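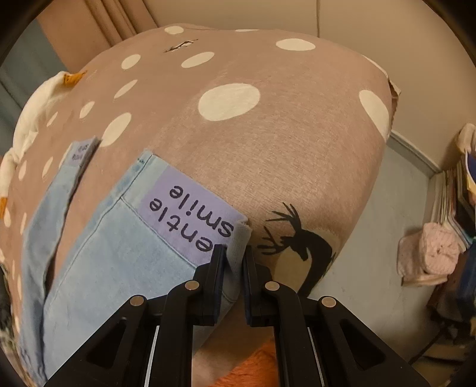
Cuteck is looking for adult participants for a home-handling demonstration that forms part of its open day in Gililbridge this November. The task is folding and sorting ordinary laundry with a hand-held two-jaw gripper, on a bed, in a furnished room. Participants work on clothes of the kind found in any household, such as denim legs with a stitched hem band and a printed patch, where the jaws have to close over a narrow fold of cloth without dragging the layer below it. Patterned bedding stays on the bed during the task. Polka dots are fine.

What the session involves

Each session lasts 3 hours, including breaks. You will receive a short briefing on the grip and the trigger, then practice on towels until you are comfortable with the tool. The main part of the session consists of repeated short tasks: pick up a garment by an edge, flatten a leg or sleeve, fold it once along its length, fold it again, and place it on the stack. Garments are shaken out and returned to the bed between tasks by a member of staff.

Visitors to the open day will watch from the doorway in small groups. They may ask questions during the breaks. You are not expected to present anything or to explain the equipment. A Cuteck engineer does that in the next room, where a bench-mounted arm made by Takács repeats the same folds using motions recorded from earlier participants.

Recordings of each session are added to a set of demonstrations used to train the arm. The set currently holds 2,000 folding demonstrations, of which 1,000 use denim or other heavy cloth. Heavy cloth is still the harder case. Seams and hem bands change the thickness of the fold at the point where the jaws close, and printed patches slide differently from plain fabric. We are therefore giving priority to participants who can attend both a morning and an afternoon session, one with light garments and one with heavy garments.

Who can take part

You must be 18 or older and able to stand for up to 30 minutes at a time. You need normal use of at least one hand and wrist. Left-handed participants are welcome and should say so when applying, so that the correct handle can be fitted. No technical background is required. People who have used the gripper at a previous Cuteck session may apply again, but will be placed after new applicants.

You should not apply if you have a current wrist, elbow or shoulder injury. The tool is light, but the motion is repetitive.

Places and times

There are 10 places. Morning sessions start at 9:00 a.m. and afternoon sessions at 1:30 p.m. Please arrive 15 minutes early to sign the consent form. Late arrivals cannot be admitted once the visitor groups have started.

Payment

Participants are paid a flat fee per session, with a second fee for those who complete both. Fees are paid by bank transfer after the open day. Bus and train fares within the Grilport area are refunded on presentation of a ticket or receipt. Parking is free in the lot behind the building. Lunch is provided for participants attending both sessions.

Recording and consent

The recording covers the gripper, your hand, the garments and the surrounding part of the room. Sound is not recorded. Names are stored separately from the recordings. You may stop at any point and will still be paid for the session you began. Requests to delete a recording must reach us before it is added to the training set, and the cutoff is stated on the consent form.

How to apply

Complete the participant form on the Cuteck open day page. State your preferred hand, the sessions you can attend and any allergy to detergents or wool. Applicants will receive a reply by email whether or not a place is available. Those not selected may ask to be kept on the reserve list.

Visitors who only wish to watch do not need this form and should use general registration.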